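Lumville Anglers and Hunters Club
Minutes of the December meeting
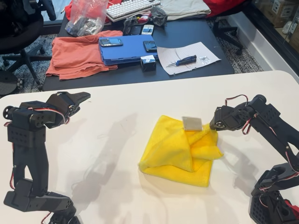
Print this page | E-mail to a friend

The meeting was opened at 7:05 p.m. by Carleen Ashby, who was in the chair. Mawuli Zakaria wrote the minutes. The minutes of the previous meeting were read and accepted with one correction: the name of the access road at the north marsh is Flalton Road, and it should be written so in all our papers.

1. Duck blinds at the north marsh

Carleen Ashby reported on the state of the blinds. Two of them have a weak floor and should not be used until they are repaired. The others are in good order, but the grass cover on the side toward the water has become thin, and birds coming in low can see the hunters move. It was agreed to put on new cover before the second part of the season. Members who have tall reeds on their own land are asked to cut some and bring them dry and tied in bundles.

There was a question whether we should buy ready-made grass mats from Irnex. The price for all the blinds was given as 1350 dollars. Several members found this too much for material which will last maybe three seasons. The proposal was put to the vote and did not pass. It may be brought again in spring if the reeds are not enough.

2. Drawing for the blinds

Last year there were complaints that some members arrived very early and took the same blind every time. From now on the blinds are given by a drawing at the parking place, one hour before legal shooting time. A member who comes after the drawing takes what is left. Two members hunting together may put in one name only and share the blind.

Mr. Zakaria asked what happens when a member leaves his blind before the morning is over. After some discussion it was decided that the blind is then free – but the person who wants to move must wait until the first member is back at the parking place. Walking through the marsh while others are shooting is not allowed for any reason except an emergency.

3. Retrieving birds

It was reported that more birds are being lost in the thick cattails on the east side. Members without a dog are reminded to shoot only when the bird will fall in open water or on short grass. The club boat may be used for retrieving. It is kept at the landing and the key is in the box with the usual number. Please put the oars back inside the shed, not under the boat.

Members who bring a dog should keep it in the blind until the shooting has stopped. Carleen Ashby added that a neoprene vest is a good idea for the dog in this month, as there is already thin ice along the edges in the morning.

4. Permission from the Amoah farm

The Amoah family will again let us cross their lower field to reach the creek. Their conditions are the same as before: gates are closed after passing, no more than four cars by the barn, and no shooting toward the pasture. They asked also that empty shells are picked up, because last winter some were found in the hay. The meeting thanked the family, and a letter will be sent.

5. Youth morning

The youth morning will be held at the two blinds nearest to the landing, after the new cover is on. Roughly 7 young hunters are expected. Each of them must have the safety certificate and come with an adult, and the adult does not carry a gun that morning. Steel shot only, as always on the marsh. Mr. Zakaria will keep the list of names.

6. Other matters

A pair of brown waders, size 11, was left in the shed and can be claimed there. A member asked if the gravel at the parking place could be made better – this was put off to the next meeting.

The meeting was closed at 8:40 p.m.

Minutes written by Mawuli Zakaria

Share (2) | Comments (4)
Search this site Enter keyword Go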